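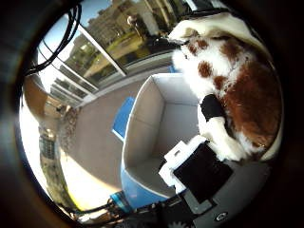
Page 3

Progress report for May: student robotics club, Prekutum project

Hello again! You asked for something more readable than the spreadsheet, so this is me writing it the way I'd tell it to you over coffee. The spreadsheet is attached anyway, with all the receipts.

The big news is that the club has moved on from blocks. We spent all winter on hard little cubes, and the students got pretty smug about them (I did too, a bit). Then in the planning meeting one of the sophomores asked why we never pick up anything a real person would own, and the whole room went quiet. So now we do soft things. Plush toys, mostly, into an open box. The one at the top of this report is the shaggy white and brown one, over by the blue box with the white inside, and it is everyone's favorite and also the worst behaved. All that long fur! The pads press into it and you can't tell by eye if you have hold of the toy or just a tuft.

The task is simple to say. Get the toy into the box and let go of it. We set ourselves 200 attempts this term, and we've logged the first 100. I won't pretend those were all pretty. The early ones went badly enough that we stopped for a week and changed how we approach the toy, coming in lower and closing more slowly. The students worked that out themselves from the wrist camera recordings, which they watched on the big monitor with a lot of yelling. I think that was the best session we've had since the club started.

A few things about the wrist camera, since your money paid for it. The lens is very wide, so the picture comes out as a circle and straight lines bow toward the rim. It took the younger students a couple of meetings to get used to it. The upside is that one view takes in the pads, the toy and the box all together, plus the windows and a good bit of the lawn outside. The downside is those windows. On bright afternoons the daylight washes out part of the floor, and our box-finding program (the students named it Babaei, don't ask me, there was a vote) gets confused. We're going to try running the same attempts in the early evening and compare. If that helps, we may come back to you about blinds, but I'm not asking yet.

Money. We have $485 left of the equipment line. The Sollau bracket set came in a little under what I'd planned, so I moved the difference over to spare pads, which wear out faster than I guessed back in the fall. I'd like to keep most of the rest for the trip to the Dinder meet, where we have to ship the arm in its case and pay for the return. Please tell me if moving money between those two lines needs a form. I looked for one and couldn't find it.

On the people side, attendance is good. We lost a couple of students to track season and picked up a few from the after-school art room, who came to look at the toys and stayed. They've been a real help with the notebooks - their sketches of grip positions are so much clearer than our old notes that I've asked everybody to copy the style. The one thing I'm not happy with is that the same three students still do nearly all the programming. I've started pairing them up with newer members, and it's slow going. Slower than doing it themselves, as they remind me every meeting. I'm sticking with it.

What's late: the cable cleanup. It was on the April list and it's on this one too. We bought the sleeves and clips, they're in the drawer, and each time I plan an hour for it somebody has a better idea for the hour. It will be done before we pack for Dinder. The safety checklist is finished and taped up by the door, and every new member has signed it.

Next up is the second half of the attempts, then a box with a smaller opening, then two toys at once if there's time left in the term. I'd also love for you to come by and see a session. We start at 3:30 and usually run until someone's ride shows up. Let me know which week is good and I'll make sure the arm is running when you get there.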